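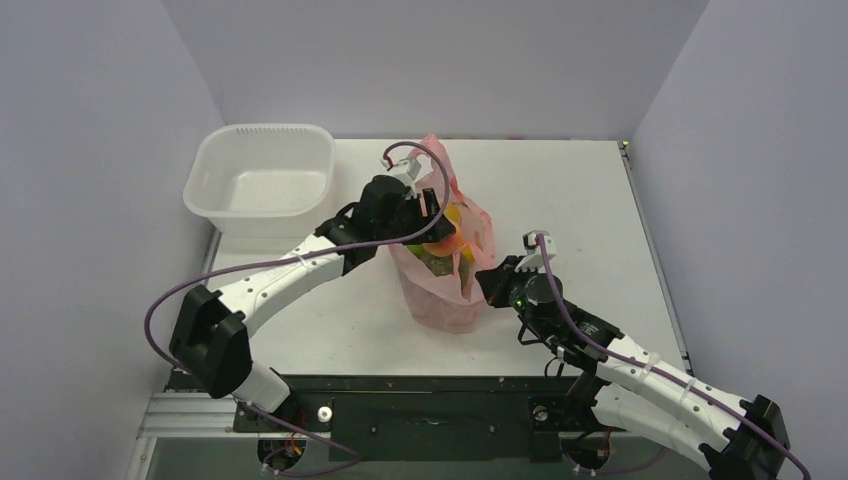

*Two arms, one bag of groceries, and the bin at the back left of the table.*

I love a good arm. I could talk about reach and payload all through lunch, and at Hemico I often do. But after three rounds of equipment planning I've come around to a view my younger self would have hated: when you budget for a two-arm bench, price the dull stuff first.

Look at that bag. Thin pink plastic, creased everywhere, and the produce inside is a mix of colours. Every new bag folds its own way. The money that lets you work on a problem like that for a whole year goes to cables, spare fingers, mounts, wall panels, and a steady supply of groceries — and almost none of it shows up in the first draft of a budget.

Our last draft had 7 lines. Six were hardware with nice photos in the catalog. The seventh said "misc., $225." Siyabonga Molefe, who keeps our bench running, sent it back with one question mark beside that line, and he was right. Sensor cables alone came to $587 by July. We had also set aside $2160 for a faster wrist upgrade from Zallham that we never got around to ordering!

So I'd turn the sheet upside down. Start with what wears, bends, tears, or gets eaten. Put in the hours for swapping a cable that has to follow a forearm past the elbow and down below the table. Then see what's left for arms. If it only covers a plainer pair, buy the plainer pair and run them every day.

The folks at Xaba disagree with me. They say a strong arm holds its value and supplies can always come out of next quarter. Maybe in a big shop. In ours, next quarter's money is already spoken for, and a bench waiting on a connector teaches us very little about bags.

I'm putting in for spare cables again this year, two full sets, and I'm more excited about them than I probably should be.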